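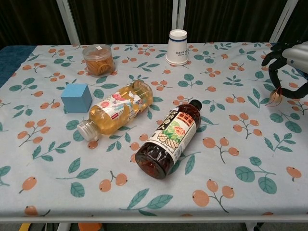
Temcombe Grivis Demonstration Recording Kit: Review

Reviewed by Xiaoyan Gu, 10/10/2021

Grivis is a kit for recording teleoperated manipulation. It consists of a chest camera with a harness, a sensing glove, a sync box and a license for the capture software. It does not include a robot hand or an arm. Temcombe sells it to small labs that already have the hardware and need a way to get usable demonstrations out of it.

We bought one for the Pavstead bench in June. The collection so far stands at 2,000 episodes, all of them tabletop picks and placements with everyday objects. This review covers the standard kit with the stock lens. I have not used the wide lens or the two-glove version.

Setup

The harness goes on like a small backpack worn backward. The camera plate has a tilt lock with a printed scale, and the scale matters. At our setting the view takes in the full depth of the table, plus the front rail and a strip of floor. The far edge stays in view, along with whatever is standing near it. Tilt it further down and you lose the back row of objects. Tilt it up and you record curtain.

First calibration takes 15 minutes if the printed target is flat and the lights are already on. Repeat calibration is shorter, and the software will accept the old values if the tilt lock has not moved. I would not rely on this. The lock creeps when the harness is taken off by the camera plate, and everyone takes it off by the camera plate.

The glove comes in two sizes. The smaller one is the better fit for most of our operators, though the thumb sensor sits too far back on it. Expect to tape it.

Image quality

Exposure is the strong point. Clear plastic bottles are a regular part of our object set, and the camera holds them well. A bottle of golden-yellow tea on its side glows amber where light comes through, and the white cap does not clip. The darker tea next to it keeps its reddish highlights on the ridges, and the large characters on the label are sharp. Cheaper cameras turned that second bottle into a black bar.

Patterned cloth is harder on the compression than on the sensor. We use a pale blue-gray tablecloth with orange-peach fruit and teal-green leaves, and it stays on for most sessions. A policy trained on bare gray tabletops learns to treat any patch of color as an object, and printed fruit is a good cure for that. At the default bitrate the leaf edges smear during fast motion. Raise the bitrate one step and the problem goes away, at the cost of larger files.

Black fingers against a deep green-black curtain are a weak spot. When the hand is low over the cloth, as it should be for most of a pick, the finger outlines are clean. When it lifts toward the back of the table the fingers merge with the background, and the automatic hand mask starts to drop joints. A lighter curtain would fix this. I consider that our problem and not Temcombe's, but the manual should mention it.

Occlusion

Any single chest view has the same limit: the fingers hide the contact point. With a large item such as a light blue cube or a paper cup turned upside down, enough of the object stays visible to judge the grasp. With something small and round between the fingertips, you get a bit of orange-brown and not much else. From one still I cannot tell whether the fingers are holding the item or only resting over it, and neither can an annotator.

Grivis handles this by attaching the glove's pressure trace to the video timeline. It is a sensible approach and it works when the sync is good. The sync box keeps camera and glove together for long sessions, but it needs to be started before the software. If you start it after, the offset is wrong and no warning appears. We lost a morning of small-object episodes this way.

Capture software

The session screen is plain, which suits the work. You enter an object list, a task phrase and an operator code, then start and stop episodes with the foot pedal or a key. Failed attempts can be flagged during recording. Use the flag. We keep failures in the set and label them, and finding them afterward by scrubbing is slow.

The layout prompt is the feature I did not expect to use. Before each block of episodes it asks for a new arrangement and suggests changes: turn a bottle so its cap points the other way, move the tub of rubber bands to the back, put something light next to something tall. The suggestions are random and sometimes silly – it once asked us to stack two bottles lying on their sides – but they break the habit of putting the target in the same comfortable spot. Our earlier sets had nearly every target at the center right, within easy reach of the hand.

Export goes to Moussa without conversion. Exports to other annotation tools lose the failure flags and keep everything else. Temcombe lists this as a known issue.

Comfort and battery

The camera battery lasts 60 minutes of recording. That is short. The spare charges in its own cradle and can be swapped without ending the session, although the first frames after a swap tend to run dark and should be trimmed. After five blocks the harness straps press on the collarbone. Thin padding helps. Thick padding changes the camera height and sends you back to calibration.

Problems to know about

The lens cover has no tether and is already missing.

The software writes episode names in local time. If two machines feed one store, set them to the same zone.

Clear lids confuse the object proposal step. It finds our rubber band container only in part of the episodes, usually as a brown blob without the tub around it. We draw those boxes by hand.

Firmware updates reset the bitrate to default. Check it after every update.

Verdict

Recommended for a single-arm bench with a fixed table and steady lighting. The exposure handling and the shared timeline save real annotation work, and the failure flag is well placed. Labs working mainly with very small parts should budget for a second camera near the wrist, which Grivis can record through its auxiliary port. I have ordered the bracket for that and will add notes on it once it is mounted.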